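# 来我家住吧,别订酒店了

上个月我表妹来我们这边出差,办完事顺便想玩两天,给我发消息问哪家酒店离我家近。我当时正在切葱,手上一股味儿,拿手腕在屏幕上按语音,冲她喊:你来我家住啊,订什么酒店!她回我一个很客气的笑脸,说不麻烦了姐,你们也忙。

后来她住了三晚,花了3228块。我知道这个数,是因为她报销的时候发错了截图,发到家族群里去了,撤回得还挺慢。我盯着那个数看了半天,心里很不是滋味。钱是她的,公司也给报一部分,我心疼不着。我别扭的是另一件事:从小跟我挤一张床、半夜抢我被子的人,现在觉得到我家睡一觉算是麻烦我。

于是就有了这篇东西。我想替"在别人家过夜"这件事说几句好话。我知道现在这么说有点老土,朋友里一大半不同意我,我老公也不完全同意我(他的意见后面会讲,我这人还是公道的)。

## 以前怎么就不麻烦呢

我小时候家里很小,两间屋子,厨房要侧着身子进。就这么个地方,过年的时候最多睡过10个人。怎么睡的我到现在也没完全想明白,反正床上横着睡,沙发睡一个瘦的,地上铺凉席再铺褥子,我爸在厨房支一张行军床,头冲着冰箱。夜里冰箱一启动他就醒,第二天起来眼睛都是肿的,还笑嘻嘻问大家睡得好不好。

那时候没有人提前说要来。敲门声一响,我妈从门缝里一看,哎呀,三舅!然后就开始翻柜子找被子。被子上有樟脑丸的味道,枕头高矮不一样,矮的给小孩,高的给老人。三舅带来的东西是一只活鸡,装在编织袋里,一路坐长途车过来,到我家的时候鸡比人还精神。鸡当晚就在阳台上过夜,所以严格算起来也是客人。

我当然不是说那种日子有多好。我妈后来跟我讲,那几年过年她每天五点就起来烧水,不然一屋子人洗脸都排不开。我姑姑有一次住了很久,久到我妈开始在厨房里摔锅盖,姑姑愣是没听出来。我爷爷打呼噜,那个动静,隔壁邻居第二天见了面都要问一句老爷子身体还好吧。这些我都记得,一点儿没美化。

可我记得更清楚的是关了灯以后。大人以为小孩都睡着了,躺在黑暗里聊天,说谁家的儿子赌钱,说当年差一点就嫁给了谁,说着说着声音低下去,有人翻个身叹口气,过一会儿又有人接上。我对这个家的了解,几乎全是那么听来的。饭桌上大人不讲这些,饭桌上讲的都是菜咸了淡了、单位发了什么、孩子考了多少分。得等到躺下了,看不见彼此的脸了,话才往外走。

我有时候想,现在我女儿上哪儿去听这些呢?亲戚来了,吃一顿饭,饭店订的包间,吃完在门口抢着打车,各回各的酒店。她认识所有的舅公姨婆,能叫得上名字,可她不知道他们的任何一件事。

## 在Neris的那个沙发

我真正开始琢磨这个问题,是很多年前在国外。我那时候在一个叫Neris的小城念书,城很小,冬天下午四点天就黑了,街上只剩一家卖炸鱼的还亮着灯。我租的房子暖气坏了,房东人在外地,电话里说得特别诚恳,就是不来修。

班上有个同学叫Ruairi Baxter,红头发,个子高得进门要低头。他听说了以后很随便地说,那你来我家睡沙发呗。我说不用不用,太麻烦了。(你看,我那时候也会说这句话。)他看着我,很困惑的样子,问我:麻烦什么?沙发本来就在那儿。

我住了七个晚上。那个沙发是灰绿色的,中间塌下去一块,人睡着睡着就滚到坑里。他家的猫认为沙发是它的,每天凌晨准时来踩我的肚子。他爸爸Dougal MacLeish(是继父,所以姓不一样,这个我搞了好几天才弄清楚)是个话很少的人,退休以前修船的,每天晚饭后坐在窗边拼一幅巨大的拼图,全是海,蓝的,一片一片看着都一样。

头两天我特别紧张,早上把毯子叠成豆腐块,走路踮着脚,上完厕所恨不得把马桶擦一遍。吃饭也不敢添。到第三天晚上,Dougal把拼图盒子往我这边推了推,也没抬头,说,你眼睛年轻,你找边上的。我就坐下来找边。我们两个几乎不说话,找了一晚上,找到一块就"嗯"一声。后来他忽然开始讲他年轻时候有一条船,讲他把船卖掉那天自己一个人走回家,走了很远,走到一半下雨了。讲完继续拼。

我到现在也拿不准他为什么跟我讲。可能那天就是想讲,而我恰好坐在那儿。要是我住在旅馆里,每天打扮整齐了去他家吃顿晚饭,吃完道谢走人,我敢打赌我一辈子都听不到那条船。

走的时候我买了一盒很贵的巧克力给他们,Ruairi当场拆开吃了三颗,剩下的后来据说让猫碰到了地上。我当时还有点心疼,现在想起来真是一点也不心疼了。

## "怕麻烦"到底是怕什么

回到我表妹。我后来逮着机会问她,你跟我说老实话,到底为什么不来住?她想了想,说了几个理由,我觉得都挺有代表性的。

她先说怕打扰我们休息。我说我们家十一点以后还有人在客厅吃泡面呢,你打扰谁?她又说她早上起来要化妆,占卫生间。行,这个算一条。然后她支支吾吾了半天,终于说出来了:姐,我住别人家放不开。我想躺着就躺着,想点外卖就点外卖,在你家我总得陪你聊天吧。

这话我听了有点伤心,但马上又觉得她说得太对了。问题就在这个"总得"上。客人觉得总得陪主人聊天,主人觉得总得给客人做一桌菜,两边都在演,演得腰酸背疼,演完了都长出一口气,下次谁也不想再来一遍。那住酒店当然好啊,酒店不用你演。前台跟你说欢迎光临,你连头都可以不抬。

所以我的看法是,把留宿这件事搞坏的,大半是我们这些当主人的。我们把标准定得太高了。我认识一位邻居,人特别好,家里来个客人,她提前一个礼拜就开始收拾,窗帘拆下来洗,冰箱里的隔板都抽出来刷,客人来了以后早餐摆七个碟子。你说这样的人家,我敢去住吗?我去住一晚上,她得缓半个月。她自己也跟我抱怨,说最怕家里来人。我说你就给人家下碗面不行吗?她看我的眼神,好像我提议给客人喝自来水。

还有一种是被网上那些东西教坏的。什么客房一定要有鲜花,床头要放一瓶矿泉水、一张手写的卡片、Wi-Fi密码要裱在相框里。我刷到过一个视频,博主推荐一种叫Pineveo的香薰,说客人一进门闻到这个味道就会觉得"被珍视"。我闻过,我朋友家有,像在松树林里打翻了一瓶洗洁精。我不反对香薰,你喜欢你就点,可是别让人以为没有这个就不配请人来住啊!
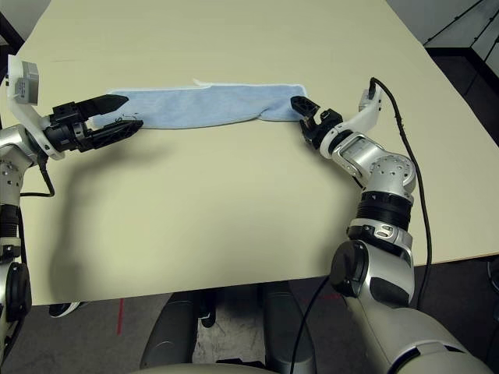
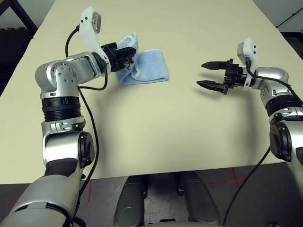 我的待客标准低得说出来要被我婆婆骂:一张能躺平的地方,一床干净被子,一把备用钥匙,完了。客人的牙刷我不准备,自己带。拖鞋有几双,不成对,先到先得。毛巾倒是要给的,可我也不卷成花,更不会叠成天鹅摆在床尾,就是那种浅蓝色的普通毛巾,有空呢就给你在桌上铺铺平,没空就软塌塌一团搁在桌上,皱就皱着吧,擦到脸上没有区别。我婆婆每次看见都要去重新叠一遍,边叠边说,人家要笑话的。到今天为止我还没遇到一个因为毛巾有褶子笑话我的客人,倒是有人看见那一团以后明显松了口气,把自己的外套也随手往椅背上一扔。我看见那件外套就高兴,觉得这个人今晚能睡好了。

再说那把钥匙。我认为钥匙比什么都要紧。你把钥匙给他,意思就是你爱几点出去几点出去,爱几点回来几点回来,我不等你的门,你也不用编理由早早回来陪我看电视。我有个大学室友每年来一两回,来了以后经常整天不见人,她在这边有一堆旧同事要见。晚上回来我都睡了,早上起来看见厨房水池里多了一只杯子,就知道她回来了。有一年她来了,我们俩满打满算就在一起吃了一顿早饭,豆浆油条,吃完她去赶火车。我觉得那是特别好的一次做客。我老公说这叫什么做客,这叫蹭住。我说蹭住怎么了,能让人放心大胆来蹭的人家,一座城里能有几户?

## 我老公的反对意见

好,说到他,得让他讲两句,不然他又要说我写文章一言堂。

他的观点是,人长大了就需要边界。他一天上班跟人打交道已经够够的了,回到家就想穿着大裤衩瘫在沙发上,这时候沙发上坐着我二姨,他就得穿长裤,还得坐直。他说你觉得温暖的那些东西,大通铺啊,半夜聊天啊,都是你小时候的记忆,小孩当然觉得好玩,又不用你烧水、不用你洗那一堆床单。你去问问你妈,让她再选一次,她愿不愿意家里睡10个人?

这个问题很厉害,我真的去问我妈了。我妈正在看电视,头也不回地说,不愿意,累死了。过了一会儿广告来了,她又说,不过你三舅那只鸡是真好吃。

你们看,她也没给我一个痛快的答案。

我得承认我老公有一半是对的。从前的那种留宿,辛苦的差不多都是女人。客人是全家的客人,活是我妈一个人的活,我爸负责的部分是热情,还有睡行军床。要是让我回到那个样子里去,我第一个不干。所以我们家现在有个规矩:谁的亲戚谁铺床,谁的朋友谁洗床单。规矩定下来的头一年,他那边的亲戚来得明显少了,哈哈。后来又慢慢多起来,他现在套被罩比我快,用的是把被套翻过来往里卷的那个办法,每次卷完都要叫我来看。

边界这个事呢,我也让了步。我家的书房晚上是不许进人的,那是他的地盘,不管来的是谁,门一关,他爱穿什么穿什么。二姨一开始不理解,问我小两口是不是吵架了。我说没有,他在里面充电呢。二姨哦了一声,此后每次来都压低嗓门问:充上了?

## 有些人确实不该住到你家来

我也别把话说得太满。有些人住酒店比较好,对谁都好。

比如刚认识的、你连他爱吃什么都不知道的那种。再比如来谈正事的。我老公有回把一个合作方请到家里住,白天在饭桌上为了合同条款吵得脸都红了,晚上两个人穿着睡衣在卫生间门口碰上,谁先进去谦让了半天。合同后来没签成,我总觉得跟那个睡衣有点关系。

还有带着很小的孩子的,这个要看人。有的妈妈抱着孩子住到别人家,孩子夜里一哭她就慌,抱着在走廊里来回走,一晚上不敢合眼,这种时候你硬留她就是折磨她。我闺蜜孩子小的时候来我这边看病,我给她在医院旁边订了一家叫Taltmont的酒店,挺旧的,但是墙厚,床也大。每天晚上我炖了汤送过去,跟她坐在床沿上说会儿话再回来。这也算留宿的一种吧,我觉得算,心意上算。

身体不方便的老人也得想想。我家没有电梯,楼梯又陡,我大伯膝盖不好,让他爬上来一趟,他嘴上说没事,脸都白了。为了我那点"住家里才亲"的执念,叫老人受这个罪,我做不出来。

另外就是客人那头,也有客人的本分。我讲讲我的标准,你们随便听听。来之前说清楚哪天走。我不怕你住得久,我怕我不知道你住多久。用完卫生间看一眼地漏,长头发的尤其要看。别评价人家孩子的教育,一句都别评价。也别一进门就抢着洗碗,抢得水花四溅的,主人还得在旁边给你递围裙,你要洗就安安静静地洗,洗完放在那儿,放错了柜子也没关系。我家现在有一只汤勺住在放茶叶的抽屉里,就是我室友上回放的,我后来找到了也没挪,用着还挺顺手。

礼物嘛,我的意见是带点吃的,最好当天就能一起吃掉。活鸡就算了。有一年一个朋友送了我一只很贵的花瓶,Wiriya牌的,细长脖子,插什么都倒。她每次来都往柜子上瞟一眼看看还在不在,弄得我搬家的时候第一个包的就是它。你要是送我一袋橘子,咱俩坐着剥完了,一地橘子皮,多省心!

## 家里没有客房怎么办

每次我一鼓吹这个,马上就有人说,你家房子大呀。不大!我家没有客房,来人了就是客厅的折叠沙发,拉开的时候嘎吱一声全楼都知道我家来人了。孩子小的时候玩具都在客厅,客人半夜去喝水踩到积木,疼得不敢出声,第二天瘸着腿跟我说没事没事。

这几年房子越盖越讲究,样板间里有衣帽间,有宠物洗澡的地方,有专门放咖啡机的那么一小块台面,可很少有人跟你讲,要是你妹妹来了睡哪儿。我去看过朋友新装修的家,漂亮得不得了,沙发是那种很窄很硬、没有扶手的,我坐上去第一个念头就是:这东西睡不了人。我问她,你爸妈来怎么办?她说楼下有酒店呀,很近的。

很近是很近。可她妈妈晚上九点就得站起来穿外套了。我碰见过一次,老太太本来在跟外孙子下跳棋,下得正来劲,看了一眼钟,说哎哟得走了,明天再下。小孩不干,拽着她袖子。老太太也舍不得,一边系扣子一边回头看棋盘,嘱咐谁都别动啊,我记着呢。第二天她来的时候棋盘已经让阿姨收了。

我不是要怪我这个朋友,她对她爸妈比我对我爸妈周到多了,酒店订的都是好房型。可我那天下楼的时候就一直在想那盘棋。一个折叠床垫才多少钱,卷起来塞在柜子顶上,一年就用那么几回,平时落灰。就为了那几回,我觉得值得给它留个位置。

## 表妹又要来了

前两天表妹发消息,说七月份可能还得来一趟。这回我学聪明了,没有冲她喊。我给她写了很长一段话,大意是:钥匙我放在门口的鞋盒里,沙发你自己会拉,冰箱里有什么吃什么,我那几天也要上班,没空陪你聊天,你也别指望我做饭。卫生间早上七点以前归你,七点以后归你外甥女,她现在也开始照镜子了,一照照半天,你最好抢在她前头。

发出去以后我有点忐忑,怕是不是写得太不客气了。我老公凑过来看了一眼,说你这是招客人还是招合租?

她隔了好久才回。我都洗完澡了,头发滴着水出来看手机,她说:那泡面有吗?

我说有,酸菜的和红烧的,你姐夫偏心红烧的,你得藏起来一包。

她说行,那我不订酒店了。然后又补了一条,问我现在还抢不抢被子。抢被子的明明是她!这笔账我打算等她来了,关了灯再跟她好好算。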